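About Us

Hi, and welcome to Prasteck! I'm Imogen Wainwright, and if you've ever phoned the studio you've already talked to me, usually with somebody's scales going in the background. I run the place, teach piano and beginner recorder, and do most of the arranging. I also write everything on this website, so blame me for the typos.

Prasteck is a small music school with a big pile of sheet music attached to it. We teach piano, cello, recorder and a bit of theory, to kids and grown-ups, and we make our own easy and middle-level arrangements for the people who come here. Over the years the pile got out of hand (in a good way!) and folks who weren't our students started asking for copies, so now you can get the whole Prasteck folder whether you take lessons with us or not.

How we started

I used to teach out of my front room, on my grandmother's upright, with 9 students and a very patient neighbor. Most of those students were adults who had quit as children and wanted back in. They could read notes fine, slowly, but the books in the store were either nursery tunes or real concert music with nothing in between. So I wrote out a slow waltz one night, with the left hand kept simple and the stretches taken out, and by December everyone was playing it and wanting another one. I did another one. I've never really stopped.

Then Parviz Zarei came along. Parviz is our cellist, and he wanted duets he could play with beginners that didn't make the cello sit on one long note for two pages. We argued about it over a lot of tea and ended up with the Flurnenex duets, still the thing people ask for most. (It's a made-up word from Parviz's son, who was four and had opinions about titles.) There are 14 of them now. Number two is my favorite and number nine is Parviz's, and we don't discuss it any further than that.

We moved out of my front room when the second piano wouldn't fit, and we've been in the current building ever since. It's above a shoe repair shop, it's up one flight of stairs, and the big room has a lovely echo that makes everybody sound a little better than they are.

What's in the folder
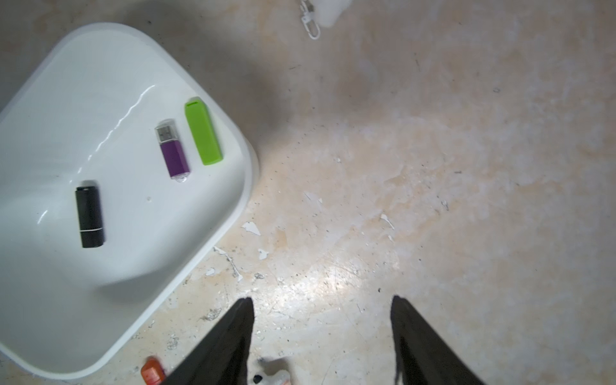

Everything in the folder is typeset by us, in big clear notes, with fingering marked where I think you'll want it and left off where I think you won't. You get the solo piano pieces, the Flurnenex duets with separate cello parts, the recorder tunes, and slow practice recordings for nearly all of it – me on piano, Parviz on cello, one take, chairs creaking. Students can have it printed, or on a flash drive if they'd like to keep it on the computer at home, and the drives come in nice loud colors like the lime green and the purple, so pick one you won't lose at the bottom of a music bag. If you've got a slow internet connection like mine, the drive is much kinder than downloading the recordings one at a time.

Please do make copies for your own stand and your page turner. Please don't sell them. That's the whole of our copyright policy!

Lessons

Lessons are half an hour or an hour, one on one, at the same time each week. We don't do grades or exams unless you ask us to, and plenty of people don't. Two of my adult students haven't played in front of another human being except me and are perfectly happy that way. If you do like an audience, we have an afternoon concert twice a year in the big room, very relaxed, lots of cake.

For kids, we like them to be able to sit through a whole song before they start. Age doesn't matter so much. For grown-ups there's no rule at all, just come.

You don't need a real piano to begin. A keyboard with full-size keys is fine for the first year, and Parviz can point you toward a rental cello if you'd like to try one. Zillunau, the instrument shop over by the bridge, has been setting up strings for our students for years and they're very gentle with nervous parents.

The other one of us

I should mention Mạc, the studio cat. Mạc sleeps on the lid of the good piano and leaves the room when anyone gets out a recorder. If you're allergic, tell me when you book and we'll put you in the small room, where cats aren't allowed (and Mạc mostly respects this).

Get in touch

Call or write any time, though mornings are best, as I'm teaching pretty much straight through from after school until supper. Requests for arrangements are always welcome. I keep a list, it's long, and I do get to them – the tango somebody asked for is next, and after that more recorder trios.

Imogen

Page last updated 10/23/00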